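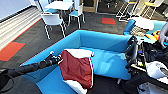
Grotari adopts house rules for robots in shared spaces

Robots that tidy up around people now have a proper rulebook at Grotari, and the team could hardly be happier about it! The new good-practice guide took effect in May and covers every session where a machine works in a lounge, break area or meeting corner that staff also use.

The guide runs to 20 short rules, all in plain language. Arms must slow down near the backs of sofas and chairs, where someone may be sitting just out of view. One person stays within reach of the stop button for the whole session and does no other job. Clothes and bags get a section of their own — grip fabric by a loose fold, never by a zipper or strap, and let go if it snags.

"We had good habits already, but they lived in people's heads," said Lăcrămioara Rusu, who led the writing. "Now a new operator can read them over coffee and get started the same afternoon."

Her co-author Vilgot Magnusson pushed hard for the cable rule, which keeps cords off walkways and calls for a fresh check after each break. He is delighted with how quickly it caught on.

Sister site Banau will start using the guide next, with training for up to 112 employees. Comments from both sites go to Kerstin Myklebust, who is collecting them for version 2. She already has a long list on soft furniture and would love more on door frames.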